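Notebook — dishwasher loading, kitchen bench
17 March 2026

Rack day! I have been looking forward to this one all week. Stelios Liapis got the Civo machine leveled yesterday, so the door finally stays where you put it, and we could get on with the thing we care about, the wire spacing and how the big cream plates sit in it. 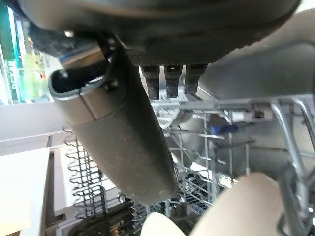
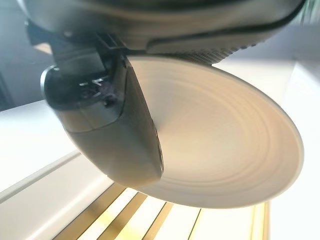

First: wires and tines inside the dishwasher. Second: one of the cream plates, showing the rings underneath.

I really like these plates. The raised rings on the underside give you something to feel for, and the thin edge drops between tines that the old Pratora stoneware would never go into. We have 115 of them on the shelf from the Estimen order and I would happily take more.

Loading notes:

Plates facing the middle went in easily. Facing the wall is fine too, but the last one in the row leans and touches its neighbor. Skipping a slot fixes it — we lose 2 places that way and I can live with that.

Tine pitch: still not measured properly. Calipers were over at the Adjei bench. Stelios thinks the curved tines are a touch closer together than the straight ones. Check before ordering the spare rack.

Tried 7 plates in one row, leaning back, then the same row leaning forward. Back is much better. Forward, they slide when the rack is pulled out and you get that awful clink (no chips, I looked at every rim).

The rack rolls beautifully now. Huge difference from last month, when it stuck halfway and we had to lift it by the front corners.

Bowls not started. I want to try them in the same rows before we move anything to the upper rack, and Stelios wants to try mugs first. We'll do mugs, he asked before I did.

Total loads logged so far: 164. Sheet is taped inside the cupboard door, please write on it and not on the door!

To do:
— calipers back from Adjei
— pitch, both kinds of tine
— mugs, then bowls
— ask Estimen if the smaller plate has the same rings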